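12 shares

Pulten's Small Hotels Relearn the Linen Trade

For most of the past decade, independent hotels in Pulten sent their linen to a single contract laundry outside the city. When that plant closed in November, 17 properties were left without a supplier.

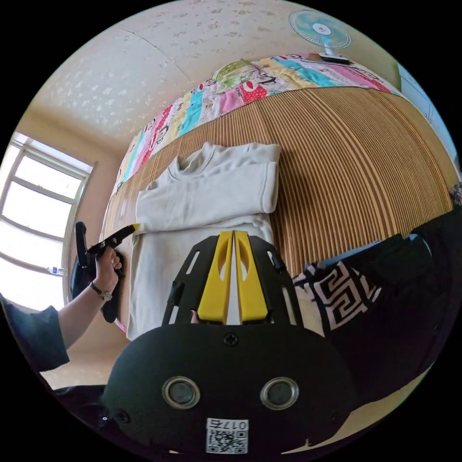 At the bedside, with yellow fingers raised.

The Ansari, a family-run house on Trandden Street, chose to bring the work back under its own roof. Its manager, Davoud Amini, converted two storage rooms and hired three full-time staff. Costs rose in the first month and have since settled.
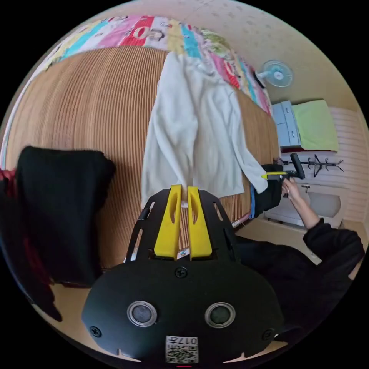 Cotton remains the preferred fiber among the city's smaller hotels, despite the longer ironing time. Blended fabrics dry faster, but guests notice the difference — and say so in their reviews. Hems are usually the first part to be inspected, and a white garment held there, its long sleeves left free, can be checked before it is folded. The Ansari now applies the same rule to its sheets.

2 comments

toltura_guest: We stayed in the fall. The sheets were excellent.

M.R.: What happened to the staff at the old plant?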